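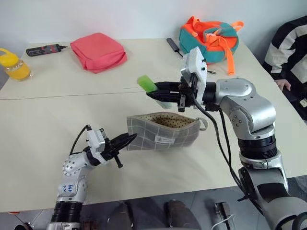
Simin Kazemi learned to sew because she wanted a bag with a pocket in the right place. It took her three tries to get the pocket right, and by then she was hooked.

"I'd been carrying my pens loose in the bottom of a backpack for years," she says. "Then I made one ugly little pouch out of a pillowcase and I thought, wait, I could have been doing this the whole time?"

She now teaches a beginners' sewing class in the back half of Purneck, the fabric shop on the corner by the old bus depot, and if you have walked past on a class night you have probably heard it before you saw it. The machines are noisy, the students are noisier, and Kazemi laughs like somebody dropping a tray. I went to see her in March, an hour before class, while she was cutting interfacing into rectangles and eating almonds out of a mug.

I wanted to talk about lined bags, mainly. Everybody who has taken her class seems to come out of it making them, and I have been given two as presents in the last year (I love them both!). Why bags, when most beginner classes start you on a pillow cover or an apron?

"Pillow covers are fine. I have nothing against a pillow cover," she says, in a tone that suggests she has a bit against them. "But you make one and it goes on the couch and the dog lies on it. A pouch you pick up every day. You see your own zipper every day! And you start noticing other people's zippers."

It's also, she says, a good way to meet nearly everything you'll need later on. There are straight seams, corners, a curve if you want one, two fabrics that have to end up the same size, and that strange moment when the whole thing is inside out and looks like a mistake. She calls that moment the sock. I asked her to explain.

"So you've sewn the outside, you've sewn the lining, you've joined them at the top, and you've left a hole in the bottom of the lining. And now you have to pull the whole bag through the hole. People look at me like I'm kidding. It's this lumpy sock thing, all the seams are showing, and they're sure they've wrecked it. Then they pull and pull and out comes a bag. I have watched that happen so many times and I still get excited. Somebody always yells."

The most common mistake, apparently, is forgetting to leave the hole. She has done it herself, on a bag she was making in front of the class. She held it up, turned it over twice, and asked if anyone had a seam ripper.

Kazemi grew up in an apartment where the sewing machine lived under the kitchen table and came out for hems and nothing else. Her mother was quick with it and didn't enjoy it. There was no scrap drawer and no button jar, and she says she was jealous, later on, of people who talked about learning at their grandmother's knee.

"I learned from library books and from getting it wrong. My first machine was a Kasprzak, a secondhand one, and it weighed more than my suitcase. I carried it up four flights. It only did a straight stitch and a zigzag, and the zigzag was more of a suggestion."

She still has it, and it still sews. It sits at the front of the classroom and students are allowed to use it for canvas and denim, which it goes through like butter. For everything else there are nine newer machines, paid for slowly out of class fees, and she knows the temper of each one. The second from the window eats thread if you don't hold the tails when you start. I was told this twice, so please hold the tails.

We got onto fabric, and after that I didn't need to ask many questions. She pulled bolts off the shelf while she talked and left them leaning on everything.

"A plain weave cotton with some body to it, that's what you want. Not the slippery stuff. Put the slippery stuff back, you can have it in a year. And get a check, or a stripe, if you can stand it, so you've got lines to follow. People think checks are hard, and they are if you need them to match at the side seams. But if you don't care about matching, they're like having a ruler printed on your cloth. You can see right away if you've cut crooked."

And for the lining?

"Oh, the lining is where you go wild! Well, you can go wild. I like a small print and I like it pale. If you line a bag in black, you will never find your keys again. You'll be in there up to the elbow. Pale lining, small pattern, and you can see what you've got."

She has strong feelings about dots. Dots don't have an up or a down, so you can cut them any way round and save fabric, and a slightly wobbly seam doesn't show the way it does on a stripe. A good share of her own scrap bin is dots of one kind or another. When Purneck gets a new one in, the woman at the register puts a yard aside for her without asking.

Interfacing she described as "the boring part that makes it look like you know what you're doing." It's the layer you iron onto the back of the cloth so that it holds its shape. She buys a medium weight called Tendeo by the roll and won't use the stiff kind, which she says makes a bag stand up like a cereal box. For a soft pouch you can leave it out of the lining altogether, and she usually does.

Then there are the loops. I had noticed that both of my presents had a small loop of fabric sewn into the side seam, and I had assumed it was for decoration.

"No, no, it's a handle! It's for your finger. You hold the loop and pull the zipper with the other hand, and it doesn't fight you. Or you hang it off a hook, or clip it inside a bigger bag. It takes two minutes and it uses up a scrap. The only thing is, you have to remember to put it in before you sew the side, and it has to point inward, which feels completely backward. Half the class sews it pointing out the first time and then it vanishes inside the bag. So we have a lot of bags with secret loops."

Her students are a mixed bunch. There's a dental hygienist who makes nothing but pencil cases, and a retired couple who share one machine and argue about pressing. A teenager came for one session to fix a costume and has now been coming for two years. A class runs six weeks, and most people sign up for another. At the end of last season they laid out everything they had made for a hospital gift drive, and the total was 183 pouches, all lined, in every size from lip balm to laptop.

"I didn't believe it. I thought somebody had counted twice. And they were good! I mean, a few were a little bit trapezoid. But somebody is keeping their glasses in a trapezoid right now and I bet they're happy."

I asked what she would tell a person who has a machine in the closet and hasn't touched it since somebody gave it to them. She put down the scissors for this one.

"Change the needle. Please. It's been in there since the store. Then thread it, and sew lines on a piece of junk fabric until you're bored. Don't make anything. Just drive it around. And then when you're bored, cut two rectangles the same size and go from there."

And slow down at the corners, she added. Stop with the needle down, lift the foot, turn the cloth, put the foot back. She did it in the air with her hands as she said it, the way other people mime playing the piano.

Before I left she showed me what she's working on for herself, a roll-up case for knitting needles in a brushed cotton called Skavell that she has been saving for a special project. She had cut it out that morning and found she was one pocket short. She was going to use dots for the missing piece, and she had already picked them out.

By then people were coming in with their tote bags and coffee, and somebody had switched on the second machine from the window without holding the tails.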